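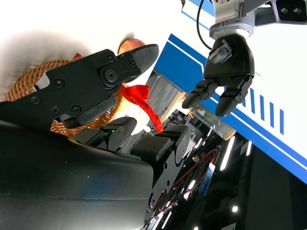
Figure 3. View from the wrist camera in the basket task, with the second arm's hand at upper right and a peach-coloured fruit in or near the wicker basket.

Umell Working Papers, August
By the Trositz bench group

4.2 Baskets, or why we stopped talking about speed

We went into the basket task thinking it'd be the easy one. The drawer task in 4.1 had chewed up most of our patience, and a basket just sits there, right? You put fruit in, you take fruit out, you maybe carry it to the other end of the counter. My mum does it while she's on the phone. So we gave it the least time on the schedule, and I'd like that noted, because it coloured how we read the first results.

The setup is the same two-arm bench as before, one arm with the flat two-finger gripper and the other with the multi-fingered hand (Figure 3). We ran 143 trials on the basket. A trial counted as finished when the fruit ended up where the instruction said and the basket was still upright. By that rule the pair finished 75 of them. I've heard people call that a decent number for household work and I've heard others call it hopeless, and I think both camps are looking at the wrong column.

What I kept staring at was the rim. Woven rattan gives a little when you press it, and it gives differently depending on where along the braid you happen to land. A person feels that and eases off without thinking. Our controller, which we call Arer, treats the rim as a hard edge until the force reading says otherwise, and by then the basket has usually scooted. Most of the unfinished trials started that way! Fruit picking on its own was pretty good, especially when the fruit sat high enough for the fingertip pad to get at it from the side.

Then there's the ribbon. Soft red stuff, fabric and a length of twisted rope, hanging right near the fingers. Anything like that is a headache for grasp planning: it moves when you move, it hides the bit you wanted to see, and from the wrist camera it can fill the very patch of view the planner cares about. We tried two ways of handling it. The first masked the colour out, and that was fine until the planner began ignoring red fruit as well (yes, we should've seen that coming). The second had the other hand's camera vote on where the rim was. That one was slower, but we kept it for the rest of the study.

So, can they do the chore yet? My own answer is "some of it, if you're not in a hurry and you don't mind picking up the odd apple." I'd trust the pair to sort firm fruit out of a stiff crate on a shop floor on a Sunday night with the place shut. I wouldn't trust them with a gift basket. The trouble is in everything soft around the job, the handles and bows and liners, and our training set of 514 demonstrations was recorded almost entirely with bare containers. We've only got ourselves to blame for that.

One reader of an early draft asked why we didn't swap in the Phillips tray and be done with it. We do use the tray, in 4.3, and the results are better there. But people keep fruit in baskets, so the basket numbers stay in the main table, with the tray listed separately underneath.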